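The Wiltusard Trickster Tales, Boxed Set
Publisher: Praralier
Edited and retold by Onyekachi Olatunji
Format: five paperback volumes in a slipcase
Length: 932 pages in total
Language: English
Item status: In stock

Overview

The Wiltusard Trickster Tales is a collection of 80 folktales in which a small or weak character gets the better of a stronger one, or tries to and fails. The stories come from West Africa, the Caribbean, the American South, Northern Europe, and the Pacific Northwest, with one volume for each region. Tortoise, Anansi, Brer Rabbit, Reynard the Fox, and Raven are the best-known figures in the set. Several less familiar ones appear beside them, including a hare who sells the same field twice and a ferryman who charges by the lie.

Onyekachi Olatunji worked from older printed collections and retold every story in plain modern English. Where two or more versions of a tale exist, the fuller one was normally used, and the differences are listed in the notes at the back of the volume. Dialect spellings found in some of the nineteenth-century sources have been dropped. Songs and refrains inside the stories have been kept, because in many of them the refrain is what the listeners were expected to join in on.

Many trickster tales end badly for the trickster, and a fair number end without any lesson. The early printed collections often added a moral in the last line. These additions have been left out of the main text and moved to the notes, so that readers can see what was added and by which collector.

The volumes

Volume 1, Tortoise and the Borrowed Feathers. West African tales, mostly of Tortoise, with a group of Hare stories at the end.

Volume 2, The Spider's Share. Anansi stories from Jamaica and the smaller islands, with a short section on how the tales were told at wakes.

Volume 3, Out of the Brier Patch. Tales from the American South, including the John stories, which have no animals in them.

Volume 4, The Fox at Court. Reynard and his relatives, followed by Scandinavian tales of the Ash Lad.

Volume 5, Raven Opens the Box. Stories from the Pacific Northwest. All of them were taken from sources that were already in print, and the introduction explains which stories were passed over and why.

Each volume has its own introduction, notes, and index of characters. A combined index of plots is at the back of Volume 5. It lists tales by what happens in them (races, false deaths, stolen food, bargains with the tall and the rich), so the same trick can be followed from one region to the next.

Reading level

The text is suitable for adults and for confident readers from middle school up. Most of the stories can be read aloud in one sitting. Some involve drowning, burning, or being eaten, and the endings have not been softened. Parents reading to younger children may want to look through Volume 4 first.

Paper and binding

The books are printed on uncoated cream paper with sewn bindings and will lie open on a desk. The slipcase is heavy card covered in printed paper. The Mosoti typeface was chosen for its open letter shapes and is used throughout, with the notes set a size smaller.

The first printing was limited to 3000 sets. A second printing was ordered in January with corrections to the index in Volume 2 and a new map in Volume 1. Sets from the two printings look the same from the outside. The printing is shown on the copyright page.

Buying single volumes

Volumes 1, 2, and 3 are sold separately. Volumes 4 and 5 are available only as part of the set, but owners of the first three can order the last two together with an empty slipcase. Ask for the completion pack when ordering.

Audio edition

An unabridged recording is available through Joltura as a download. It follows the text of the second printing and leaves out the notes and indexes. The refrains are sung where a tune has been recorded in the sources and spoken where none has. The download isn't included in the price of the boxed set.

Schools and libraries

Libraries can order the set without the slipcase at a lower price. Teachers may copy single stories for classroom use, provided the source line at the foot of the first page stays on the copy. 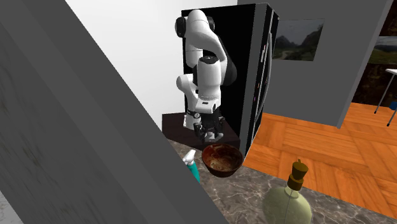 Copying the notes or the plot index needs written permission from Praralier. Requests should give the volume, the page numbers, and the number of copies wanted.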